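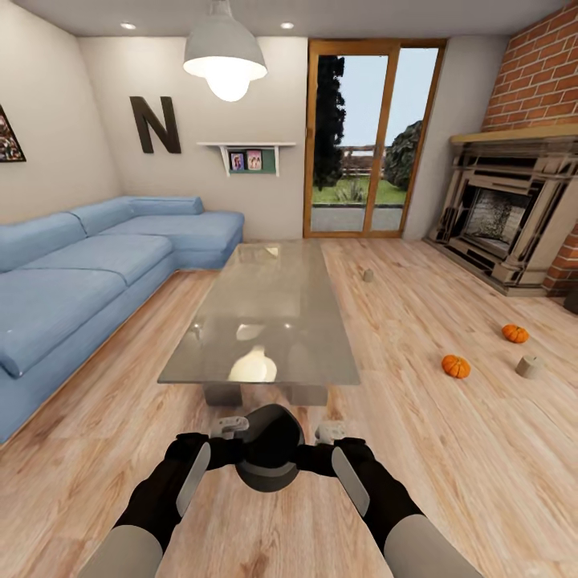
Home Contents Part One Part Two Part Three Instructor Resources Glossary

We use cookies to remember your reading position. By continuing you accept our cookie policy.

Chapter 7
Chores: How Far Have the Machines Come?

A dishwasher is a machine that does a household chore. So is a clothes dryer, and so is the thermostat that spares a family from feeding a furnace. None of them has to find its work. A person scrapes the plate, carries it across the kitchen, and sets it in a slot shaped for plates. The machine then does the same thing it did yesterday, inside a closed box, to whatever it has been given.

This chapter is about the part the person still does. Finding the plate, deciding that it is dirty, picking it up without dropping it, and putting it where it belongs are steps most adults carry out while thinking about something else. For a robot, each of them is a separate problem, and several are still open.

Chapter 6 dealt with factory arms that repeat a fixed path. Those arms are fast and accurate, and many run for years with little attention. They work well in part for the same reason the dishwasher does: the surroundings have been arranged for them. A living room has not been arranged for anyone's arm. Things are left on the floor. The sofa was chosen for its color. A glass table top shows the lamp above it as clearly as it shows its own surface, and a vision program has to learn that the bright patch is a reflection and cannot be wiped off or picked up.

7.1 What counts as doing a chore

Suppose a robot is told to tidy a room. A useful description of the job has at least four stages.

1. Perceive. Work out what is in the room and where.
2. Decide. Choose which things should move and where they should go.
3. Grasp. Take hold of one thing securely.
4. Place. Carry it and let go of it in the right spot.

A failure at any stage is a failure of the chore, and this has consequences for the numbers that get published. A team may report that its gripper closes successfully on 82 objects out of 100. That is a fair result for the third stage. It says little about whether the room ends up tidy. If each of the four stages succeeds 82 times in 100, and a failure at one stage does not make failure at another more or less likely, the whole sequence succeeds a little under half the time. A person who tidied that way would not be asked to do it again.

Students should get in the habit of asking which stage a figure refers to. Marketing material often does not say.

7.2 Practice rooms

Robots that learn from experience need a great deal of it, and experience in a real house is slow and expensive. Much of the training is therefore done in simulated rooms. The walls, the furniture, the lighting, and the robot itself are computed, and a dropped bowl costs nothing.

The Ileo project, which we follow through this part of the book, used this method from the start. Its designers built a set of simulated homes and ran 1215 tidying attempts in them before any hardware was switched on. The rooms were given ordinary furniture and a handful of things left on the floor, small items for the most part, with some larger rounded ones that take two hands to lift. Seasonal clutter was included too, on the sensible grounds that real homes have pumpkins in them for part of the year.

Simulation has limits. Cloth is difficult to compute well, and so is the friction between a hard fingertip and a smooth curved shell. A robot may learn a grip that works only because the simulated surface is slightly stickier than the real one. Engineers call the difference between the two the reality gap. One common way to narrow it is to vary the simulation on purpose – a little more friction here, a dimmer lamp there – so that the robot cannot come to depend on any single setting.

7.3 The view from the wrist

Many household robots are fitted with more than one camera. One looks out from the head or chest and takes in most of the room. Others are mounted near the hands. The reason is simple. When the arms reach forward they block part of the main view, and the last inch before contact is the inch that matters most.

A hand camera has its own trouble. From far away, a bowl looks like a bowl. Up close, it is a dark area with a curved edge.
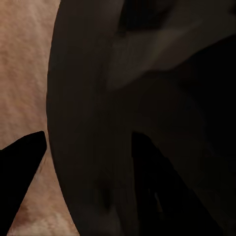
The program then has to answer a narrow question: where does the object stop and the background begin? If it gets the edge right, the fingers can go on either side and close. If it gets the edge wrong by the width of a finger, the hand may push the object away or come down on top of it. Dark objects make this harder, as do black fingers working in front of them, where there is little contrast to go by. Shading can mislead as well. A soft highlight on a curved surface may be taken for a second edge.

People solve the same problem largely by touch. Reach into a cabinet for a pan and the fingers correct the eyes. Touch sensors for robot hands exist, but they wear out, they add cost, and the programs that use them are less mature than the ones that use cameras. We return to them in Chapter 9.

7.4 Two hands

A single gripper handles a cork or a spoon. A wide, smooth, domed object is another matter, and two arms are often used, one pressing in from each side. The forces have to balance. Too little pressure and the object slides down between the hands. Too much on one side and it turns or shoots out.

Both arms must also agree about where the object is. If the left arm believes it is half an inch closer than the right arm does, they will meet it at different moments. In the Ileo trials this kind of timing error was the most frequent cause of a dropped item in two-handed lifts. The team's remedy was to slow both arms just before contact, which reduced the drops and made every lift take longer.

7.5 Homes and shop floors

It is often said that shop floors are easy and homes are hard. The comparison needs some care. Barlow, a maker of kitchen fittings, put a two-armed robot to work in May moving molded sink bowls from a bin to a packing table. The bowls were all one shape, and the lighting was fixed. The robot packed 600 of them in its first full shift, and the company considered the trial a success.

Flosar, a smaller firm, tried similar equipment on its returns counter, where every box held something different. Staff there spent so much time helping the robot that they went back to packing by hand. Both sites were shop floors. The difference lay in how much the work varied, and by that measure a returns counter has more in common with a living room than with the sink line at Barlow.

So can machines do chores yet? Some of them, in some rooms, slowly, with a person nearby. A robot vacuum cleans a clear floor well. Picking the clutter off that floor first remains mostly a human job. Folding laundry has been shown many times but is rarely quick. The Didenko scale, introduced in the next section, gives a way to state such answers more exactly by rating a chore on how much its objects, its layout, and its goal change from one attempt to the next.

Before you go on

Choose one chore you did this week and write out its steps under the four stages in 7.1. Mark the step where you relied on touch. Keep your notes; they will be used again in the exercises for 7.6.

Next: 7.6 The Didenko Scale

Contact the publisher | Copyright and permissions | Back to top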